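Premon pushes out planner update for two-armed tidying

Posted in Software, October

Premon has put out version 2 of Trerkeo, its motion planner for two-armed robots, and the big change is cloth. Old version treated anything soft as a box. Fine for cushions, hopeless for a towel.

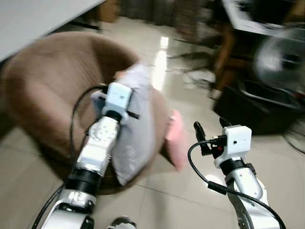
The new build redraws its guess of the fabric's shape as the arms move, then picks the next grip from that. Both arms now share one plan too, so less stopping and waiting on eachother. Baldur Ragnarsson, who leads the planning side, says the old queue between left and right was "the bit everyone moaned about, us included".

Release notes list 113 fixes. Most are small. A few are not, incluing a wrist camera delay that could put a grip in the wrong place when the arm was moving fast. 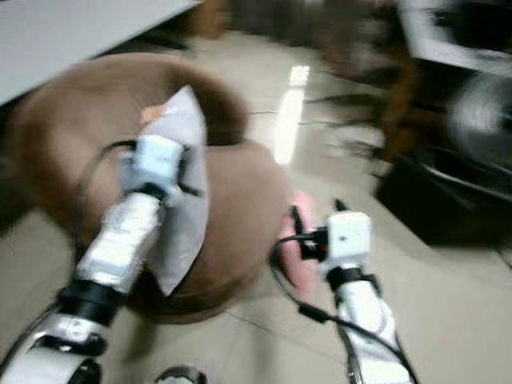
Both arms at work over the brown seat, white cloth at the left gripper.

Cosimo Gatti at Flaltport, one of the early testers, is happier with the logs than the speed. Failed grips now get saved with the plan that led to them. "Before, I was guessing." He still wants a proper undo.
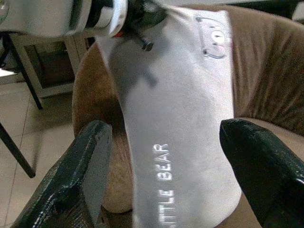

Handing fabric from one gripper to the other is switched off by default for now, look under Boonyarit in the settings menu (the old name for the cloth module, due to change). Existing users can update in place. Anyone on build 2043 or older needs a clean install first, and should back up their calibration files. More when we get it.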